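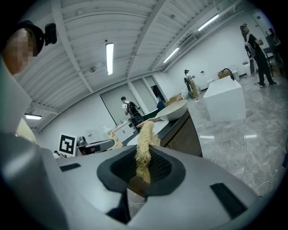

The Harbour Ledgers of Hamdy

Among the holdings of the Gituvico Record Office are seven bound volumes kept by the ferry company at Hamdy. They record parcels, passenger fares and livestock carried across the estuary, and the last contains 444 numbered pages, of which the final five were left blank.

The entries are mostly in the hand of Anas Fahmy, the company's clerk, who noted late sailings in red ink. His longest entry concerns the steamer Justine, held at the quay one September with a damaged paddle.

The volumes passed to the Record Office with 800 loose receipts when the Pateletti warehouse was cleared. Kavinda Gunawardena, the archivist responsible for the collection, is now preparing an index of senders. Readers may consult the ledgers by appointment.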